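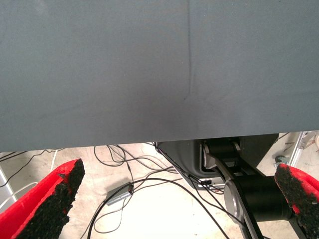 Who decides when the Cellier Courier prints a correction?
The standards desk decides, and the reporter who wrote the story does not take part in the ruling.

14/03/2022
Posted by Ksawery Mazurek, Standards Desk, Cellier Courier

Last week's report on the Grimness council vote said that the press gallery had been closed for the full session. It was closed for one agenda item only. The online story has been corrected and a note placed at the top.

We received 20 complaints about the report. Most came from residents who attended the meeting. Two came from members of the council, and these were handled in the same way as the rest.

Several readers asked why the headline was changed before the note appeared. The headline was edited by the night desk at the request of our partner site, Estano. Our rules require both changes to be made together - on this occasion they were made six hours apart.

The printed correction will appear on page 3, in the same type size as the original story. The case number is 2194, and readers who write to us on this matter are asked to quote it.

A separate complaint concerns our decision not to name the Jemal protest group in the first version of the story. That complaint is still open. We will post the ruling in this thread when it has been made.

The corrections policy was last revised in November. Copies may be requested from the front office or by mail. Complaints about any article should reach us within six weeks of publication.

Replies to this thread are read but are not treated as formal complaints.

Contact the Standards Desk | © Cellier Courier | Back to top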